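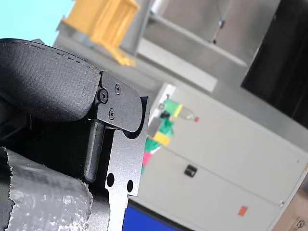

*the workroom, pale furniture and all*

**dkennedy_166:** Landlord at the Bergeron building wants $255 a month extra for "shared heating." Same radiators as last year. Anyone else paying this?

**plulard_amrit:** We pay it. Two rooms, no complaints. Heat costs money, Dale.

**dkennedy_166:** Sure it does. So show me the bill. I asked in May and got a spreadsheet with one line on it.

**margarida_p:** One line is one more than I got. Check your lease for "operating costs" – ours caps any increase at 6 percent.

**plulard_amrit:** Caps never hold up. You'll spend more on a lawyer than on the heat.

**margarida_p:** Says who? Mine held up with one letter.

**lorne_g:** I'd want to see that letter. Every "cap" I've read had a hole in it for utilities.

**dkennedy_166:** Found the clause. It says "reasonable." Great. Not paying until I see a meter reading.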